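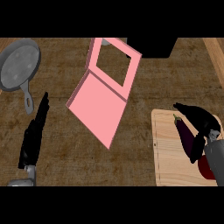

Zerrin Ersoy asked, when the last report went round, whether we were ever going to stop collecting and start training. She wanted it minuted that she had asked before. It has been minuted, twice now, and the short reply is that we have started, a little, and that the collecting goes on beside it.

This report covers the two-arm kitchen work under the Sturnell grant, from the end of the last one through December.

Where the numbers stand

We promised 1,913 accepted demonstrations in simulation by the close of the grant. We have 1,317. A demonstration counts as accepted when the operator finishes the task, the replay finishes it too, and a second person has watched it through without wincing. The middle condition is the expensive one. A run can look perfect live and then, replayed from its own recorded commands, put the eggplant on the floor. We lost a good part of October to this before Cengiz Kırmızıgül traced it to the physics step and the recorder keeping slightly different time. He fixed it in an afternoon and has been gracious about the weeks before the afternoon.

The remaining 596 should be reachable at the present pace. I said the same in the summer about a different number, so please read it with that in mind.

What we are collecting

Each episode starts from a tabletop with a frying pan, a hinged pink box and a cutting board with an eggplant on it. The operator drives both arms. Positions are shuffled between episodes within limits, and the limits were widened in November after Perihan Çınar pointed out that our "random" layouts could be told apart only by somebody who cared a great deal.

The eggplant has been harder than budgeted. It is long, it is smooth, and its contact model was tuned for something that behaves more like a brick. Operators have learned to close the gripper slowly and well over the body. The first trained policy learned this too, and now closes slowly over everything, including places where there is nothing to close over. We are treating that as progress.

The pan handle gives less trouble in grasping and more in approach. Eylül Toprak's review found that nearly all our operators come at it from the same side. She has asked for 73 episodes that do it some other way, and the operators have asked what they did to deserve it. Those are scheduled for the new year.

Rejected runs

We have kept 600 rejected runs, labeled by cause, which was not in the plan. Storage is cheap and the failures may be useful for training the model to recover. The label "other" is currently the largest group. Anisa Sumampouw is breaking it up into causes a stranger could understand.

Money and machines

Spending is under the line for operator hours and over it for computing, mostly on account of re-running every replay after the timing fix. I ask to move the difference across. The second workstation from Feltlow arrived without its power cable, and then with three.

Next period

Finish the simulated set, including Eylül's awkward ones. Retrain from scratch on the corrected recordings. Run the first transfer test on the real arms at Olham, where the bench is booked for mornings only until the lease question is settled. I would like to hold off on adding new objects until the lid of the box opens reliably in replay. Zerrin will want a date for that, and I will send her one once I have seen the retraining results.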